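Handout 6: How Cities Learned to Drink Clean Water
Instructor: Wekesa Nyanda
Reading for next time: McIntyre, the chapter on wells

Last time we stopped at the town pump, so let's pick it up there, because I love this part! Before pipes, a household's water came from whatever was nearest — a shallow well, a stream, a man with a cart. People judged it by looks and taste. Clear water was good water, and cloudy water went to the laundry or the animals.

The trouble is that clear water can make you very sick. Our main case is Londholm, where 82 households shared one well beside a tannery yard. Look closely at the street map in your packet and mark which homes drew from that well and which used the spring uphill. Try it in pencil first (you will change your mind at least once). 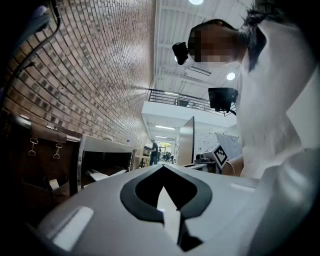 Sand filters come next, and they're wonderful things. Water sinks slowly through a deep bed of fine sand, and a thin living layer grows on top. That slimy layer does much of the cleaning! Early engineers thought it was dirt and scraped it off too often, and then wondered why the water got worse.

Terms to know: slow sand filter, settling basin, head (the height that gives water its push), main, standpipe.

For the Caltar problem, the reservoir sits 80 feet above the main street. Work out the pressure at the street tap, ignoring losses in the pipe. Use 0.433 psi for each foot of height and show your units.

Bring your marked map to the next class. We'll start with chlorine and the arguments over its taste — some of the letters to the editor are a joy to read.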